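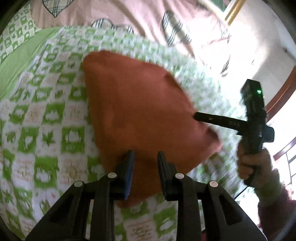
Orange-red cloth on a green-and-white patterned blanket.

Ticket 3549
Product: Dratwood (sampled drum instrument, plug-in and standalone)
Component: sample streaming, preset loader
Severity: normal
Status: resolved, workaround published
Opened: Wednesday, July 5, 2023

Reported problem

Customer runs Dratwood as a plug-in inside a session at 48 kHz. After the update to the current build, the Sirkholm expansion kit loads with its pads mapped correctly, but the snare and both toms play back with a click at the start of each hit. Kick and cymbals are clean. The click is present in real-time playback and absent in an offline bounce of the same pattern. Factory kits are not affected. The customer had already rescanned plug-ins and restarted the computer before writing in.

Environment

Desktop computer, 16 GB of memory. Sample library on an external drive connected by USB. Buffer size 128 samples. Dratwood preload set to "Low". One instance of Dratwood and one instance of the Takham bus compressor on the drum group. No other third-party plug-ins in the test session.

Initial reply

Asked for the diagnostic log, the session with audio tracks removed, and a short recording of the snare pad played alone at full velocity. Also asked the customer to open the kit in the standalone version with the same audio device and report whether the click remains.

Customer response

Click remains in standalone. This rules out the host and the Takham compressor. Log attached. Recording attached, 24-bit, snare on beats two and four for eight bars.

Log, relevant lines:

stream: open library "Sirkholm"
stream: index version 2, expected 3
stream: fallback to legacy index
stream: preload 28 ms per voice
stream: underrun, voice 4, pad 03
stream: underrun, voice 5, pad 03
stream: underrun, voice 4, pad 06
voice: declick skipped (legacy index)

Analysis

Two separate faults combine to give the click.

First, the library index is in the old format. The installer for Sirkholm writes a new index next to the old one and removes the old one on the last step. If the library folder is on a drive where the user account has no delete permission, the last step fails and the installer still reports success. Dratwood then finds both files and opens the older one, which sorts first by name.

Second, with the legacy index the engine does not know where the head of each sample ends. It preloads a fixed length instead of the length set in the preset. The snare and tom samples in this kit have long round-robin chains with three microphone positions each, so a single hit opens more files than the fixed preload can cover on a slow drive. The underrun falls inside the attack and is heard as a click. The kick has one microphone position and stays under the limit. An offline bounce waits for the disk, so no underrun takes place. 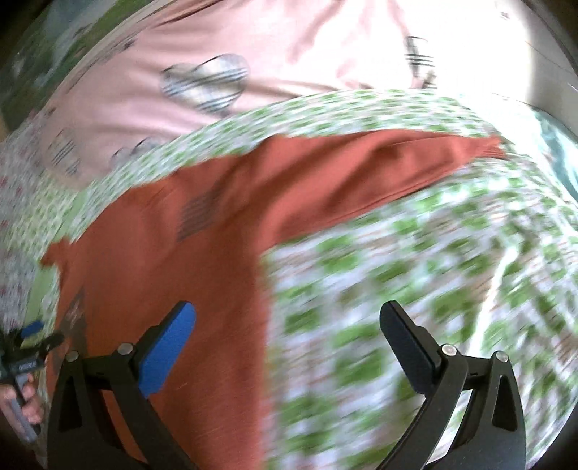

The declick stage would normally hide a short underrun by ramping the voice in. It is disabled for legacy libraries to keep the transient timing the same as in old projects. This is by design and will not change.

Steps given to customer

1. Close the host and the standalone version.
2. Open the Sirkholm folder on the external drive. Go to the Data subfolder.
3. Check for two index files. The old one ends in "_a", the new one ends in "_b".
4. Move the "_a" file to another folder. Do not delete it until the kit has been tested.
5. Start Dratwood standalone. Open Preferences, Library, and click Rebuild Cache.
6. Wait for the progress bar to finish.
7. Load the kit and play pads 03 and 06 at full velocity.
8. Send the new log.

Customer response

Step 4 failed with a permissions error. The drive had been formatted on a different computer and the folder belonged to the old account.

Follow-up

Customer was told to take ownership of the folder from an administrator account, apply the change to all subfolders, and repeat from step 4. Also suggested raising preload from "Low" to "Medium". On this kit that takes memory use to 415 MB, which is acceptable on the reported system.

Customer response

File moved. Cache rebuilt. Clicks gone on the snare and both toms at a buffer of 128. New log:

stream: open library "Sirkholm"
stream: index version 3, ok
stream: preload from preset
voice: declick on

One remaining question. The customer's older project, made with the Sekiguchi kit, now shows the message "Library moved or missing" on load. The samples are in their original place.

Second issue, analysis

Not related to the index. Rebuild Cache clears the stored path of every library that is not connected or not readable at that moment. Changing the owner on the parent folder had removed read access for the Sekiguchi folder, which had its own permission entry and did not inherit from the parent. Fix is to apply the same ownership change to that folder, then use Preferences, Library, Locate. No need to rebuild the cache again. User presets are stored separately and are not touched by any of these steps.

Customer confirmed that the older project loads with all pads assigned. Per-pad tuning and output routing are intact.

Internal notes

Installer fault forwarded to development. Requested changes: report an error if the old index cannot be removed, and have the engine prefer the highest index version regardless of file name. The second change is small and should go in first, as it covers users who have already installed.

The preload figure in the log is printed even when the value comes from the fallback. Suggest adding the source of the value to the line. It took an extra round of mail to work out that the customer's preference was being ignored.

Test on our side: the fault reproduces on an external drive with delete permission removed. It does not reproduce on an internal solid state drive with the same permission setting. Both index files are present there and the legacy one is opened, but the drive is fast enough to avoid the underrun. Users on fast drives may therefore be running the legacy index with no audible sign of it. The only check is the "index version" line in the log.

Knowledge base article updated with steps 1 to 8 and the ownership note. Ticket reopens automatically if the customer replies within 30 days.

Tags: streaming, clicks, index, permissions, external drive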